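Just finished Otden and I need to talk to someone about the ending (SPOILERS after the first post)

marginalia_moth
Posted in: Novels, general

Finally read Otden, all 847 pages, and I'm a wreck in the best way.
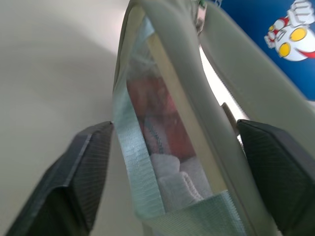 So I went in knowing only that it was long and that people either love the ferry chapters or skip them. I loved the ferry chapters! The whole middle of the book, where the narrator goes back and forth across the strait and keeps meeting the same woman selling batteries, felt like the first time in ages that a novel let me just sit somewhere. And then the last section hits and the strait has a different name and I had to put the book down and walk around my kitchen.

Did she get off the boat or not? I've read the last page five times and I change my mind each time. Please tell me what you think, I have no one to ask, my sister quit at the wedding.

pagecount_pete
She got off. Go back to chapter 24, the one with the customs officer. He tells her the return ticket has to be stamped on the island side, and on the last page the ticket in her coat is stamped. I was so pleased with myself when I spotted it.

low_tide_reader
The stamp doesn't prove that. She has two tickets by then, hers and her brother's, and the text only says "the ticket." I think she's still on the boat and the brother is the one who made it across. Which is much sadder and fits the rest of the book better, if you ask me.

pagecount_pete
Her brother's ticket gets wet in the harbor scene and she throws it out.

low_tide_reader
She says she threw it out. She also says she never learned to swim, and we know how that went.

marginalia_moth
OH. I had forgotten about the swimming. Okay, now I have to reread the whole harbor scene tonight. I love this so much.

quietshelf
I'm going to be the grump here. I liked the first half a lot, but I thought the ending was vague because the author didn't know how to finish. Celtari did the same kind of thing with a missing person and a place that changes its name, and it did it in 310 pages with a last chapter I could follow. The ferry chapters could lose half their length and I wouldn't miss a word.

low_tide_reader
Celtari is great but it's a mystery, it has to answer the question. Otden never promised to. And please don't cut the ferry chapters, the battery seller's story only works when it comes in crumbs like that.

quietshelf
Fair on Celtari. Still no on the crumbs. By the fourth crossing I was checking how many pages were left.

inkandoats
Did anyone else read the Miyazaki part as a dream? The narrator lands there, spends what feels like one afternoon, and when she gets back her plants are dead. I thought it was the best writing in the book, all the stuff with the palm trees and the hotel clerk who keeps giving her the wrong key. But it's set in the present tense and nothing else is.

pagecount_pete
The prologue is in present tense too.

inkandoats
You're right, I just checked. Well then the prologue is a dream as well and I'm sticking to it!

marginalia_moth
I would read a whole book about that hotel clerk. Also wait, the key he hands her the second time is for room 2, and isn't that the cabin number on the ferry?

low_tide_reader
Yes it is, and I never put that together. Great catch. That's going in my notes.

quietshelf
Okay, that one is good. I'll give you that one.

inkandoats
moth, if you want something after this, try Uvell. Same slow pace, more jokes, and there's a goat in it for a long stretch. I read it in October and I'm still telling people about the goat.

marginalia_moth
Sold on the goat. Harbor scene first though, I'll report back.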